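Culura Ripple Control Network

The Culura ripple control network is a load management system operated on the electricity distribution grid of the Irport district. It switches groups of domestic and small commercial loads on and off by means of coded audio-frequency signals that are sent over the power lines themselves. The network is run by Culura, the local distribution company, and serves the town of Irport, the valley of the river Surdu and the outlying settlement of Skindadura.

Contents
Background
Principle of operation
Injection plant
Receivers
Switched loads
Signal propagation
Tariff arrangements
Faults and limitations
Replacement
See also

Background

Demand on a distribution grid varies over the day. In districts with a large share of electric water heating and storage heating, the evening peak can set the size of transformers and cables that stand lightly loaded for the rest of the time. Ripple control moves part of this demand into the night without a separate communications line to each customer.

Before the network was built, off-peak supplies in the Irport district were switched by mechanical time clocks fitted beside the meter. The clocks drifted after supply interruptions and had to be reset by hand. As they ran to a fixed schedule, a large block of heating load also came on at the same moment each night, which produced a second peak shortly after the start of the cheap period. Culura adopted ripple control in order to stagger the switching and to be able to change the schedule centrally.

Principle of operation

A ripple signal is a low-level audio-frequency voltage added to the normal mains voltage. The signal is turned on and off in a timed pattern known as a telegram. A telegram begins with a start pulse, which sets the receivers running, and continues with a series of time slots. The presence or absence of a pulse in a given slot is read as a command by those receivers that have been set to respond to it.

The Irport telegram has 56 slots. The first group of slots carries an address, and the remainder carry paired on and off commands. A receiver acts only when the address matches its own setting and the whole telegram has been received without error. Each telegram is repeated once after a short pause. Receivers that have already acted on the first transmission ignore the second.

Communication is one-way. The control room has no direct confirmation that any individual receiver has operated, and the result is judged from the change in load measured at the substation.

Injection plant

The signal is produced at two places, the main substation at Irport and a smaller substation at Skindadura. Each plant consists of the following items:

Frequency converter, which produces the audio-frequency signal from the station supply
Coupling transformer, which isolates the converter from the high-voltage busbar
Tuned coupling circuit, made up of capacitors and an air-cored coil, which passes the signal frequency and blocks the mains frequency
Local controller, which stores the daily schedule and continues to run it if the link to the control room is lost

The two plants are locked to a common timing source. Without this, customers supplied from a point where the two areas can be joined would receive overlapping telegrams, and the pulses could cancel.

The original rotating converters were replaced by static converters. The coupling coils are the original units and were retuned when additional capacitors were installed on the Surdu feeder.

Receivers

A receiver is mounted on the meter board and contains a filter, a decoder and one or more switching relays. Early receivers were electromechanical. A synchronous motor, started by the first pulse, turned a selector past a row of contacts in step with the telegram. Later receivers use an electronic filter and a small processor, but they keep the same slot timing so that both kinds can work on the same network.

Single-relay receivers are used for water heaters. Two-relay receivers are used where the meter must also be switched between rates. Three-relay receivers are fitted at farm premises in the Surdu valley, where grain drying and water pumping are controlled separately.

Switched loads

Water heaters form the largest class of load on the network. They are divided into 10 groups, and the groups are switched on in turn after the start of the night period. The order is rotated from night to night so that no group is always last. Storage heaters are switched in a similar way, with the length of the charge adjusted to the forecast temperature.

Street lighting was placed on the network at an early date. It uses a dedicated address and takes priority over all other commands. Laundry appliances are not wired to the relays, although a household on the two-rate meter may choose to run them during the cheap period.
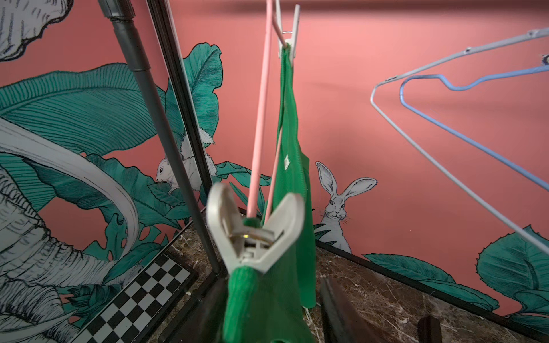 Signal propagation

The signal level falls as it travels away from the injection point. The loss along overhead lines is usually small, while long cables and power-factor capacitors can absorb a large part of the signal. In some conditions the reverse occurs, and resonance between cable capacitance and transformer inductance raises the signal above the level injected. A high signal level may cause audible hum in motors and visible flicker in some lamps.

Culura measures the signal at fixed test points each March, when heating load is still high and the grid is in its winter arrangement. Blocking filters are required on large capacitor banks. Solar inverters with low impedance at the signal frequency have also been found to weaken the signal on rural feeders, and the connection rules for new inverters include a limit on this effect.

Tariff arrangements

Customers may take the controlled supply under either of two arrangements. Under the separate circuit arrangement, the controlled load has its own meter and is available only when the relay is closed. Under the two-rate arrangement, the whole premises is always supplied, and the relay selects which register of the meter is advancing.

The separate circuit rate is lower, as the distributor may interrupt the supply at any time. Interruptions are limited to 30 minutes outside the normal schedule, and are used chiefly when a transformer is out of service. The two-rate arrangement carries no right of interruption. 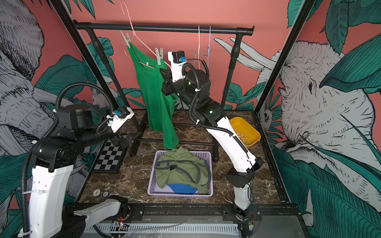 Two robot arms at a table with a clothing rack and a lavender basket of laundry.

Faults and limitations

The most common fault is a relay with welded contacts, which leaves the load permanently connected. It is not apparent to the customer on a two-rate meter except as a change in the bill. A relay that fails open on a separate circuit is normally reported quickly, as the customer is left without hot water.

Missed telegrams are a second source of error. If an off command is missed, the load stays connected until the next valid off command is received. To reduce the effect, the evening off commands are sent as a general repeat after the main series.

The one-way design also limits the use of the network for fast balancing. A complete telegram takes 78 seconds to send, and only one can be sent at a time. The system is therefore suited to planned switching and to slow emergencies, and is not used for frequency response.

Replacement

A review of the network issued by Culura on 21 Sep 2020 compared continued operation with the transfer of load control to smart meters. The review found that the injection plant could be kept in service, but that spare parts for the electromechanical receivers were no longer made. It recommended that receivers in Irport be withdrawn as smart meters were installed, and that ripple control be kept in Skindadura and the upper Surdu valley, where radio coverage for meter communication was poor.

During the change both systems follow the same group schedule, which is held in a single database at the control room. Street lighting is to be the last load transferred.

See also

Demand response
Economy tariff
Harmonic filter
Power-line communication
Storage heater
Time switch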